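3.2 Extension units on shared work tables

Fixed outlets in the rooms we surveyed were set in the walls, while most of the work took place at tables standing well away from them. Occupants closed this distance with power strips, and the place where a strip came to rest affected how the table was used. We recorded 1,356 table observations in the Grestitz and Tillitz buildings, beginning in February, and coded each one for the position of the strip: on the floor, fixed under the tabletop, or lying on the work surface.

Strips on the floor left the whole surface free but were the least used. Occupants reported that they disliked reaching down to find an open socket, and several kept a second strip on the table for chargers. Strips fixed under the top were rated well by people who sat at the same place every day and poorly by visitors, who often failed to find them. The third position was the most common in rooms with shared seating. It required no installation, and the sockets could be seen from any chair.

The cost of the third position is surface area. A strip laid near the middle of a table divides it into two work zones, and papers or tools tend to be pushed toward the outer edges. A strip laid at an angle takes up more usable space than one placed parallel to the edge, although few occupants straightened a strip once it was in use. Figure 4 shows a strip of the type with a molded loop at one end.
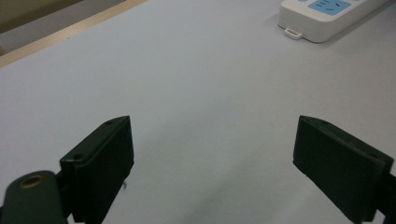

Figure 4. White power strip with a light blue socket panel, lying on a pale tabletop.

Loops of this type are intended for hanging, but hooks had been installed at only 14 tables. Where a hook was present, occupants were more likely to clear the surface at the end of the day. Following the coding scheme proposed by Camenzind, we treated the hook as part of the table and the strip as a movable item. Section 3.3 applies the same distinction to desk lamps and document trays.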